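The Shirt on the Bed

Romana Kolář learned to fold in the back room of her aunt's laundry, on a table so high she had to stand on a crate to reach the far corners. She was nine. By the end of that September she could do a man's dress shirt well enough for it to go out in paper with the others, and she has been folding on her own bed ever since, because (she told me, laughing) she has never again lived anywhere with a table that big!

I went to see her for what was meant to be an hour, and we were still at it when the streetlights came on. She had 430 shirts in storage then, left over from her years in theater wardrobe, and she talks about white ones the way other people talk about bread. White shows you everything, she says. A crease that would vanish in a plaid will sit there on a white shirt until you deal with it.

Her method is slow and a bit old-fashioned. The whole thing goes down on the bed first, spread out long, and gets smoothed from the middle toward the edges with the flat of the hand. Then one side comes over, and you stop. You look at it. Most of us, me included, go straight on to the second side and end up with a parcel that leans.

Cuffs are where she gets stern. A gathered cuff shouldn't be pressed down hard, she says, just laid where it wants to lie, with the sleeve brought back over the body in one easy turn.

Her old colleague Hussam Saliba swears by rolling, and the two of them have been arguing about it over coffee at Toster for years. I tried his way at home and liked it fine for T-shirts.
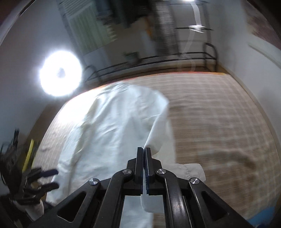
For anything with a proper hem, though, I've gone over to Romana's side. I take a corner between two fingers, turn it back, and let the cloth settle before I reach for the next one. It takes me twice as long as it used to, and my husband has started leaving his shirts on my side of the bed.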